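A morning in the practice room at Rotis
Monday, January 24, 2022

I'd been trying to get into the training suite at Rotis since May, and when the door finally opened the first thing I was handed was a banana. "Start with that," said the woman who runs the place, already walking off to find gloves in my size. "Everybody does. If you can take a bit of skin off without bruising it you can stay for lunch."

She asked me not to use her name (she gets enough emails as it is, she says) but she was happy to talk, and talk she did, for most of the morning. She was a theatre nurse for 13 years, then moved to Devell to set up a skills lab in what had been a records office, and then came here. The room is smaller than I'd imagined. Low ceiling, a long bench, a sink that bangs when you turn it off, and a kettle next door that everyone seems to be in love with.

I wanted to know what makes a good beginner. She had a think about it. "Patience, I suppose, but people say that about everything. What I look for is whether they stop. You get somebody who's lost sight of a tip and they keep moving, hoping it'll turn up again. I want them to stop, have a look, and then move."

And do they? "By the second week, mostly!"

We got on to tissue, which is really her subject. She can go on about it the way my uncle goes on about bread. The foam pads have their place, she says, and the Kallico ones are good for stitching because the holes don't tear straight away, but a pad sits there and lets you do what you like to it. "Real tissue has a grain. Pull along it and it's fine, pull across it and you're in trouble. You can tell people that as often as you want, and they'll nod, and then they go and pull across it."

I asked how long it takes before that sinks in. She laughed at me a bit. "I had one trainee who had it in 30 minutes. I had another who came every week and was still tugging away at Easter. He's very good now, by the way. Better than the first one."

There's a lot of waiting in the work, which surprised me. Two people will sit with their hands almost still, lining things up, for what feels like ages - and then there's one tiny movement and they both breathe out. She says the lining up is the job.
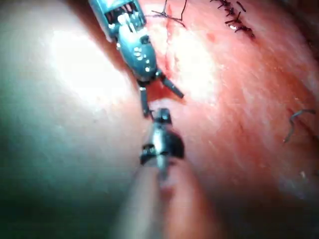 "People rush the meeting point," she went on. "Two tips coming towards each other, that's where it goes wrong. They're so pleased to have got there that they close too early. I tell them to arrive open and stay open, and have another look at what's behind before they grab anything."

Glare is her other bugbear. Anything moist shines, and the shine hides the very bit you need to see. She has beginners practise under a bright lamp on purpose, and they moan about it, and she leaves the lamp on.

I had a go myself, on the banana, and I'd rather not discuss it. (Lunch was a cheese roll, and they let me have it anyway.) While I was making a mess she told me about her plans for the summer, when the MacLeish course comes over for 7 days and she has to find stools for all of them. She'd like a second sink as well. She's been asking for a second sink for longer than I've been asking to visit.

Before I left I asked whether she missed theatre. "The people, yes. The shoes, no." Then somebody called her over to look at a knot, and she was off down the bench with her glasses pushed up on her head, telling them to leave the tails a bit longer next time.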